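**Padlow bench cell for PC teardown: what to order, what to budget**

The Padlow is a single-arm bench cell for pulling drives, memory and power supplies out of office desktops. It's sold by Hemham to refurbishers, recyclers and IT departments that retire their own machines. This page covers the equipment itself, the items people forget to put in the quote, and the floor and power you'll need on the day it arrives.

Prices are in dollars before tax and freight. If you need a formal quote for a grant or a capital request, ask for one through the order desk, as list prices on this page can change without notice.

## What's in the base package

- One arm, bench mounted, with controller and stop button
- One two-finger gripper with black finger plates
- Wrist camera and its cable
- Gisler clamp base for holding a tower or small desktop case
- Parts tray, two bins
- Setup software, licensed for the life of the controller

The bench isn't included. Most buyers already own one that will do, provided it's level and doesn't rock when you lean on it. If yours is on castors, budget for a set of fixed feet.

## Fingers and spares

The standard finger tips are made to get into narrow gaps, such as the space between a drive bracket and the case frame. They're also the part that wears first. A set of replacement tips takes a few minutes to fit with a hex key, and we suggest holding one spare set for every cell.

If you handle mostly one model of desktop, tell us which one before you order. Drive caddies vary a good deal between makers — and between years from the same maker — and a tip that suits a plastic caddy may be too thick for a metal one.
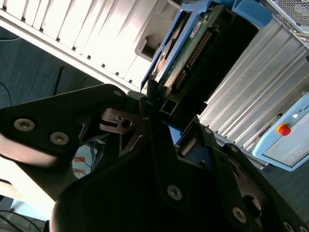
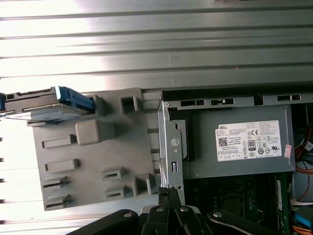
*Page last changed: January. Replaces the earlier Padlow price and planning sheet.*

## Price and options

| Item | Notes | Price |
|---|---|---|
| Spare finger and tip kit | Tips, screws, hex key | $2596 |
| Drivon screwdriving head | Swaps with the gripper by hand | On quote |
| Second Gisler clamp base | For loading one case while another is worked on | On quote |
| On-site setup | Two days, travel extra | On quote |

The Drivon head is worth a close look before you decide. Many newer office desktops are built to come apart without tools, and if that's what fills your pallets you may never need it. Older towers and custom builds are another matter. Count the screws on a typical unit from your own stock and send us the list with your enquiry. We'd sooner sell the head in year two than have it sit in a drawer.

## Planning your first year

The arm is usually the easy line in the budget. These are the ones that get missed:

- **Staff time for teaching.** Each new case model has to be taught. Allow 5 working days for the first model and less for the ones after it, depending on how alike they are.
- **Scrap units.** You'll want cases you don't mind damaging. Set aside 30 of the model you plan to start with, and don't send them to resale.
- **Lighting.** Bare metal panels throw bright reflections into the wrist camera. A diffused lamp over the bench fixes most of it. Ceiling tubes on their own generally don't.
- **Cable ties and clips.** Loose wiring inside a case catches on the fingers. Someone has to tidy or unplug it first, and that person's time belongs in the cost per unit.
- **Data handling.** Removing a drive isn't the same as wiping it. If you have a duty to track drives by serial number, plan for a scanner and a locked bin beside the cell.

We don't publish a units-per-hour figure. It depends too much on what you feed it. A trial on your own stock will tell you more than any number we could print, and the trial fee comes off the price if you go ahead.

## Space, power and safety

The cell runs from an ordinary wall outlet on its own circuit. Leave clear floor on the operator's side, enough for two people to stand while one is being trained. The stop button must be within reach from where the operator normally stands, and its cable shouldn't cross a walkway.

Your workplace safety officer should see the risk assessment template before delivery. It's in the document pack that comes with the order confirmation. Batteries are outside the scope of the cell: take out coin cells and any laptop packs by hand, and keep them away from the bench.

## Lead time and delivery

Standard lead time is 17 weeks from deposit. Spare tips normally ship from stock. The arm comes on one pallet and the clamp base in a separate carton, and the two don't always arrive together, so check both against the packing list before you sign.

## Warranty and returns

The arm and controller are covered for two years. Finger tips, cables and clamp pads are wear items and are covered only if faulty on arrival. An unopened Drivon head can be returned for credit. Opened heads can be exchanged if they've not been run.

## Ordering

Send the order desk your delivery address, the case models you expect to handle, and a photo of the bench with its measurements. If you're buying more than one cell, say whether they'll share an operator — that changes the layout and sometimes the number of clamp bases you need.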